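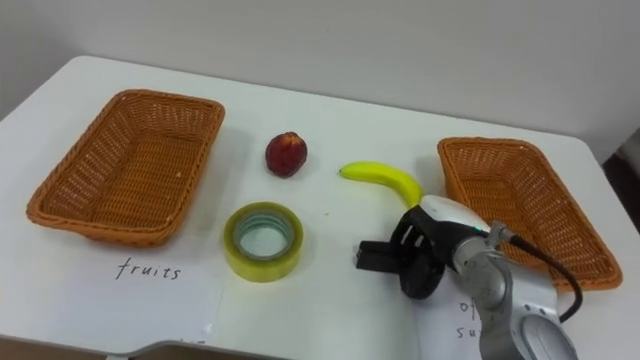 23 March 2021

Okay, so I finally opened the letter from the choir. It had been sitting under the phone book since last week and I kept walking past it like it was a bill (it sort of was, there's a dues form in there). They want to start singing again in the spring, outdoors, up at Wistham, in the parking lot behind the old feed store. Up to 200 people could fit back there if everybody stands apart, and there are maybe a quarter of that in the whole choir, so we'd be rattling around like peas.

I want to go so badly! I haven't sung in front of another human since before last January, unless you count the guy who came to fix the boiler, and he didn't ask for it. But my voice is a mess. I tried the alto line of the Zurnelora piece in the shower this morning and the low part was just air. The high part was worse. I've got the old recording of us doing it and I played it while I made soup, and there's that spot on page 4 where the whole alto section comes in early, every single one of us, very sure of ourselves. I laughed so hard I had to turn the burner down.

Baiba Liepiņa called after lunch and we talked for ages. She's already said yes. She's been doing her scales in the car with the windows up, parked by the river, and she says people wave at her now. She thinks we should learn something brand new for the first concert so there's no old version to compare it to. I think that's smart and also scary, my sight reading was never any good and now it's had a year off.
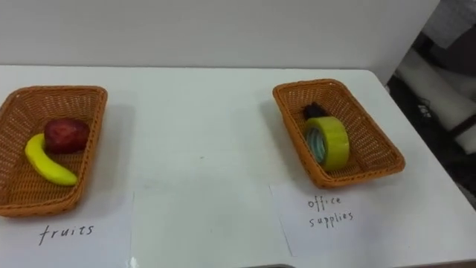

She wants the Masri songs, the set with the lullaby in the middle. I love the lullaby. I don't love the last one, it has all those time changes and I lose my place and end up mouthing the words until I can sneak back in. I told her I'd do it if I could stand next to her, and she said six feet away is next to her these days. Fair enough.

Then I went looking for my black folder and couldn't find it anywhere. I did find the Wirna tour program, with everybody's autographs on the back, and my pitch pipe, and number 117 of the old newsletter, the one with my name spelled wrong twice. Still no folder. I bet it's in the trunk with the camping chairs.

So, the form. I filled it in at the kitchen table and put a stamp on it before I could chicken out. Alto, yes. Own a music stand, yes (it leans, but yes). Willing to bring cookies, sure. I'll walk it to the mailbox in the morning, and tomorrow night I'm doing scales for ten minutes, with the bedroom door shut.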